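How to set up a play produce stand and keep it sorted

A pretend market stand only works for as long as the vegetables are in the right bins. These are the steps we use when we set one up, and when we put it back in order at the end of a session.
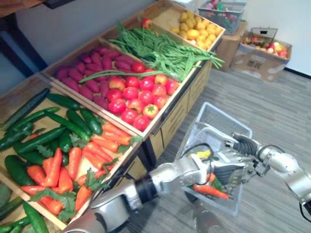

You need a display with sloped compartments, a set of imitation vegetables and a light basket with a wide opening.

1. Empty everything into the basket or onto a clean sheet. Wipe the compartments with a damp cloth and let them dry.

2. Sort by kind before you fill anything. Put stray leaves with the carrots, and set aside any piece that is split or missing its stem.

3. Fill the back bins first. Long green beans are best at the far end – they slide and tangle, and you don't want to reach over them all the time. Small yellow potatoes can go beside them.

4. Do the middle row next. Sweet potatoes stack well if you lay them all the same way. Tomatoes roll, so put them in last and stop below the rim.

5. Finish with the front. Cucumbers go at the back of the bin and carrots against the front edge, where small hands can get at them. Tuck a few sprigs of green between the carrots.

6. Walk around the stand and pull out anything that doesn't belong. Beans end up on top of the tomatoes more than anywhere else, and an apple can sit among the vegetables for weeks.

Putting it back after play takes two people 8 minutes. One collects into the basket, the other fills the bins. Comfort Agbeko has the children do one vegetable each, which is slower but saves her the sorting.

Wash the pieces in May and again before the winter break, in lukewarm water with a little dish soap. Dry them on a towel overnight – water left in the seams will smell. Store spare pieces in a lidded box, with the name of each kind on the lid.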